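Cómo empezar a grabar demostraciones con el kit de pinzas de mano Jostska

Actualizado el 21 de agosto

Si acabas de recibir la caja, enhorabuena, y si todavía estás pensándote el alquiler, quédate también, que algo sacarás en claro. Llevo una temporada preparando tareas domésticas con este kit para el servicio de Grevatham y he cometido casi todos los errores posibles, así que voy a contarte el camino corto (bueno, corto a mi manera, ya me iréis conociendo).

Antes de nada: el alquiler mensual sale por 387 euros y la compra por 1219, con funda y cargador incluidos. Yo empecé alquilando y me alegro mucho, porque el primer mes se va en aprender a mover las manos.

Paso 1. Carga y empareja
Deja las dos pinzas cargando toda la noche. Por la mañana abre Brollum, la aplicación de grabación, y empareja primero la izquierda. Si lo haces al revés funciona igual, pero los nombres salen cambiados y luego toca corregirlos uno a uno, ¡menuda tarde pasé yo con eso!

Paso 2. Calibra la apertura
Abre y cierra cada pinza cinco veces, despacio, hasta el tope. Brollum te enseña una curva para cada mano; las dos deberían parecerse bastante. Si una se queda plana, apaga esa pinza, respira hondo y repite.

Paso 3. Elige una tarea pequeña
Coger un envoltorio, llevarlo a la papelera, soltarlo, volver. Con eso basta para el primer día. Corey Stubbs, que me enseñó a usar el equipo, insistía en que cada toma empezara y acabara con las pinzas abiertas, y sigo haciéndolo así.

Paso 4. Graba sin ordenar demasiado
Trabaja en una habitación de verdad, con sus cajas, sus bolsas y sus trastos. Eso sí, despeja el suelo donde vayas a pisar y aparta los cables. Mueve las manos a un ritmo tranquilo, como si le pasaras una taza llena a alguien, y procura que los dedos de la pinza no te tapen todo el rato lo que vas a coger.

Paso 5. Revisa y sube
Mira al menos las primeras tomas antes de seguir. El plan básico admite 500 al mes y las repetidas también cuentan, de modo que borra sin pena las que no te convenzan. Yo en enero me pasé de largo, llegué a 1096 y tuve que pedir una ampliación.

Para la papelera me va bien acercarme desde arriba, con los dedos separados, y esperar un instante sobre el borde antes de bajar. Si usas las dos pinzas a la vez, decide de antemano cuál entra primero y mantén ese orden durante toda la serie.
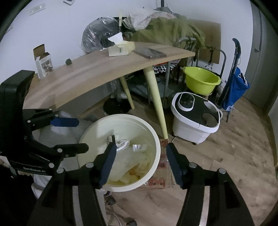 Cuando ya te salga con soltura, cambia la papelera de sitio, ponla un poco más lejos de la mesa y graba otra tanda con el mismo nombre de tarea y un número nuevo al final. Y si se te atasca algo, escríbeme en los comentarios, que los leo todos, aunque a veces tarde un par de días en contestar.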